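Running a hidden traitor game for seven with two traitors, is it broken?
Posted by Plellis in Party and Tabletop Games

Hi all, I host a games night at my place every month and we've been playing a homemade hidden traitor game, set in a mouldy old lighthouse (my favourite part, I drew the map myself). Seven players, and two of them are traitors.

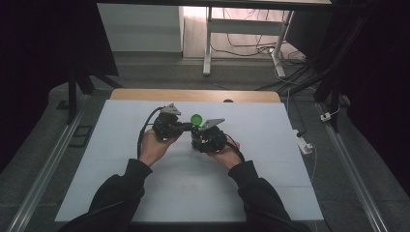
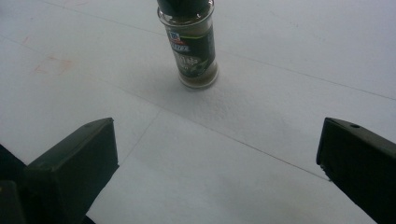
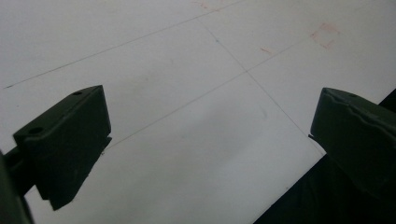

My trouble is the accusation round. The traitors get their secret sabotage, everyone argues, we vote, and the same loud person gets chucked out first every single time, guilty or not. They then sit on my couch eating chips for up to an hour. I've been using odds and ends from the kitchen as markers, and a glass spice jar with a black cap like that one would be the lighthouse, standing on a big white sheet so everybody can see who's "near" it. The mood is great, but the voting is a mess. Do I drop to one traitor? Change the vote? I'd rather not buy a boxed game if I can help it, we're pretty attached to the lighthouse!

Forneo
1,756 posts
Two is fine for seven, but only just. If the first vote gets it wrong and the traitors then knock someone out overnight, you're at three against two and it's nearly over. I'd make the first vote need five hands out of seven. Most of the time it fails, people have to remember who voted for whom, and that gives them something to argue about in the second round. For your loud mate, try giving everyone 30 seconds to talk before the open shouting starts, going clockwise from whoever hosted last. Worked a treat with my lot.

As for the couch, let the dead players come back as ghosts. Ours can't speak but they get one yes or no knock on the table per round. It's silly and they love it.

Siqueira
just play with one traitor, heaps easier

Rakden
I'd keep two but don't let them know who the other one is for the first night. We tried it in July and the traitors accused each other straight off, colour me delighted. Bit harder to run though, you'll want to sit out and be the narrator, so you'd need an eighth person or you're down to six playing.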